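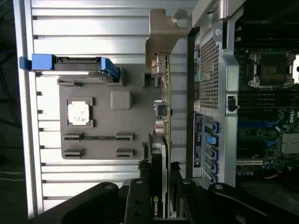 1/ Saturday, and the old Dell workstation is lying on its side with the cover off. I want to write down how I clean it and check it before it goes to its next owner. Maybe this helps somebody who has the same kind of machine and is a little afraid of it, as I was.

2/ First thing is the power cable. Out of the wall, then I hold the power button for some seconds. Then I wait and drink my coffee. I do not touch any board before the coffee is finished.

3/ I like the blue parts in these Dells. The drive caddy has a bright blue handle and also a blue latch, so your eye goes there first. In my previous computer everything was gray and I was looking for the latch with a flashlight in my mouth.

4/ The graphics card is NVIDIA, with a black shroud. Heavy cards I always support with one hand when I open the screw, and the other hand looks for the small lock on the slot. If the card does not want to come, the lock is still closed. Please do not pull harder!

5/ For dust I use a soft paint brush, never used for paint, and a can of air in short pushes. If there is a fan I hold it with a finger so it does not spin. The mesh at the rear gets the brush from both sides. All those little square holes, it takes patience.

6/ Liette Cormier asked me yesterday if a vacuum cleaner is okay. I would not do it inside, close to the boards. On the floor afterwards, yes, you will need it.

7/ Screws: I put them in an egg box, one hole for every place they come from. On the lid I write with pencil "card", "drive", "cover". My father did the same with radios and I never found a better system.

8/ The drive will be erased before the machine leaves the house. I copied 1813 photos from it last night, many of them the same cat in the same chair. I deleted more than 100 and then I became sentimental and stopped.

9/ The buyer is in Khondokar and pays 41 for it, without the drive it would be less. It is not much money, but I prefer that it works on somebody's desk – in my closet it only takes the place of the winter boots.

10/ Question for people who know: do you change the little battery on the board when you sell an old computer, or do you leave it for the new owner? I have a new one in the drawer and I cannot decide. I will read your replies in the evening, after the cover is back on.

More from this author
The keyboard I washed in the sink
Which brush for which dust
Moving 3000 songs to a new drive
Labels for cables, second try
A desk lamp from the flea market in Dikevier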